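Cables, drawers and the new year

Posted January 6, 2025 by Cuiping Xue

Search this site Go

I had two weeks off work and told myself I would sort out the house. I did one drawer and the cupboard under the stairs. I'm putting it down here so I remember what went where.

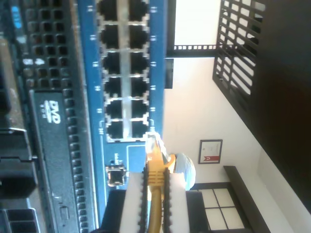
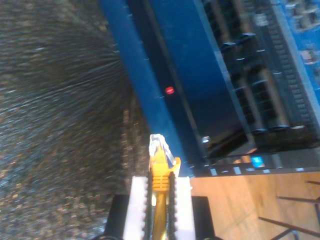
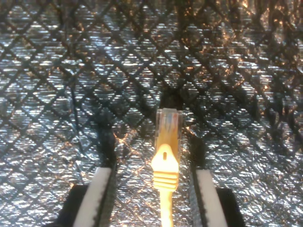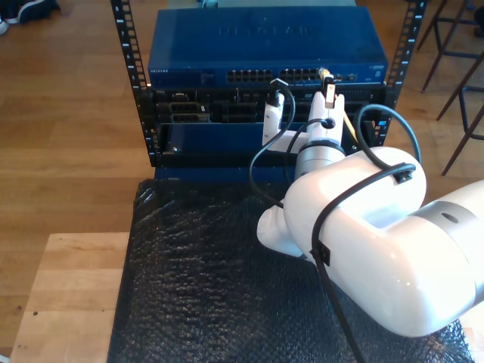
The drawer was the one in the kitchen where every lead and charger has ended up since we moved to Jundmont. I tipped it onto the table after breakfast and it took until the middle of the afternoon. What slowed me down was that nearly everything in it was black. A yellow cable like the one in the pictures can be picked out at a glance and followed to wherever it goes, and I wish I'd bought coloured ones years ago. As it was, I had to try each charger in turn. Two belonged to a Dollier radio we gave to my sister, and one fitted the old Brouwer toothbrush, so that went as well.

I bought a bag of 100 paper tags from Gavton and wrote on them in pencil. Pencil because I change my mind. Each lead is now coiled, tagged and held with a freezer-bag tie — the ties were already in the next drawer down.

The cupboard was worse. It had paint tins from the hall, a tent with no poles, and the box of photographs my mother sent over last May. She thinks there are 3,000 in it and I believe her. I looked through one envelope, sat on the floor for an hour, and put the lid back on. They need a dry shelf and a proper plan, and the cupboard isn't either of those.

The paint has gone to the tip. The tent is still there. If anyone reading has a set of poles for a small ridge tent, leave me a comment.

Next job is the airing cupboard, which mostly means folding sheets.

4 comments 2 shares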